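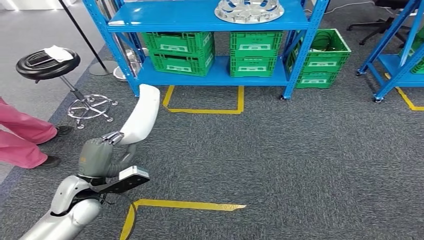 Teaching Robots by Example
search this book Search chapters
By Ashwin Bangera
Jan 11, 2019
9 comments

Chapter 8
Gathering Examples

If you have worked your way here through the earlier chapters, you have already met the idea that a learning system is only as good as what it has been shown, and you may be a little tired of hearing it from me. Bear with me once more. Up to now the examples have simply arrived, tidy and numbered, in a file you could open over coffee. In this chapter we go and get them ourselves, and I think you will find (as I did, and as every student I have worked with has) that it is slower, odder, and a good deal more fun than the reading led you to expect.

Let me begin with a story. In my first September with the Drunier project, I was given a robot, a room, and a week to collect 100 examples of one simple job: take hold of an object, carry it to a shelf, and set it down. Satish Poojary guided the arm and I kept the log. We were very pleased with ourselves! We finished early, went out for dosas, and handed everything to Karthikeyan Unnithan, who trained a model on it over the weekend. The model did beautifully as long as the shelf was exactly where we had kept it. Slide the shelf a hand's width to the left and the arm went on reaching, with great confidence, for the place where the shelf used to be.

What had gone wrong? We had never moved anything. We had collected the same example over and over, with small differences in how steady Satish's hand was after lunch, and the model had learned our room very well. It had learned next to nothing about shelves.

The working area we use now looks much more like a stockroom than a laboratory, at least from the robot's side of things. The blue shelving stands on casters, and yellow tape on the carpet marks where a unit is to be parked. Green crates are stacked on the lower shelf and on the floor beside it, and a round chrome hub cover lies on the deck above. There is even a lab stool with a sheet of paper left on the seat. The hand at the end of the arm holds a long, white, curved piece, and the shelf is straight ahead. A person reading the room would take in all of this at a glance. The system has to learn which parts of it matter.

The tape deserves a word, as new students tend to see it as housekeeping. Think of it as a way of writing down where things were. When a unit sits on its mark, you can say so in the log in two words. When you want it off its mark, you can move it on purpose, measure from the tape, and write that down too. Variation you chose and recorded is worth a great deal more than variation that crept in while you were looking for your pen.

Some terms before we go on. An episode is one attempt at the job, from the start signal to the stop signal, whether or not it went well. A session is a run of episodes made with one operator and one setup. The setup is everything you would have to put back in order to make the same episode again tomorrow, and learning to see all of it will take up most of section 8.2. I keep my own sessions to 20 episodes, with a rest afterward. Tired operators make strange, hurried movements, and the model will copy those as faithfully as the good ones.

Keep the failures, please. Ignacio Baptiste spent a long afternoon deleting every dropped part from the Grunell sessions before I could stop him, and we were sorry for months. Mark them as failures, note what happened in plain words, and leave them be.

Before you read section 8.1, stand in the room where you plan to work and write down what you would need to tell a stranger so that they could set it up again. Then hand the page to a friend and let them try.

Next: 8.1 Choosing the Job
Shared 100 times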